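Posia control stack: frequently asked questions

What does Posia cover?
Posia is the software layer between the joint controllers and whatever policy or script you are running. It handles camera streams, hand-eye calibration, the grasp planner and logging. It does not replace the vendor's balance controller, and we don't plan to write one.

Which cameras does it expect?
One at the head and one at each wrist. The planner will run on the head view alone, but grasps in soft goods get noticeably worse.

How fast is the control loop?
Arm commands go out at 300 Hz. Camera frames are read at 30 Hz and interpolated against the joint log, so don't expect image and joint timestamps to match exactly.

Why is the wrist view masked?
Much of the wrist image can be gripper, and the older segmentation model liked to label the housing as a dark garment. Posia now projects the gripper's mesh into the view and drops those pixels before segmentation. If you change fingers, update the mesh in the Tilwood config folder – the old mask will still load without a warning.

Wrist and head views, laundry task: 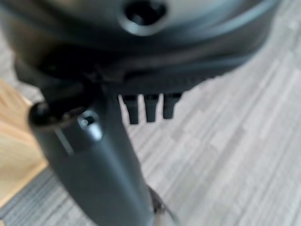
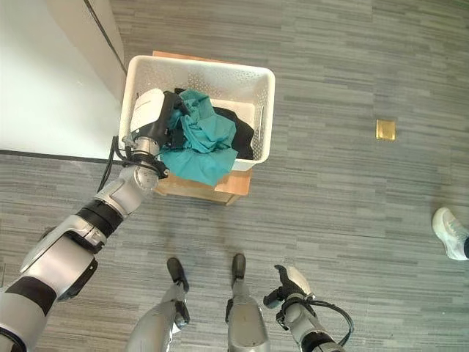
Gareth Bloxham wrote in to say the mask worked on his set-up only after he grew it by 5 pixels, and he'd like that to be the default. Without the margin, he found, the blurred rim of the housing leaked through and the planner kept proposing grasps on it. We've added a mask_margin setting in the Orton release. The default is still zero.

Can it tell two garments apart when one is lying on the other?
Sometimes. Colour does most of the work, so two dark items in a pile will often come back as a single region. Setting split_regions to true helps a little and slows planning.

Does the planner know about the legs?
Yes. Both legs and the opposite arm are in the collision model. Loose cables are not – keep them clear of the work area.

How long are logs kept?
The last 3000 episodes, then the oldest are overwritten. Marino users can change this under Storage.

Where do I report a bug?
Send the episode number and your config file to Jamie Staniforth. Please don't attach video unless asked.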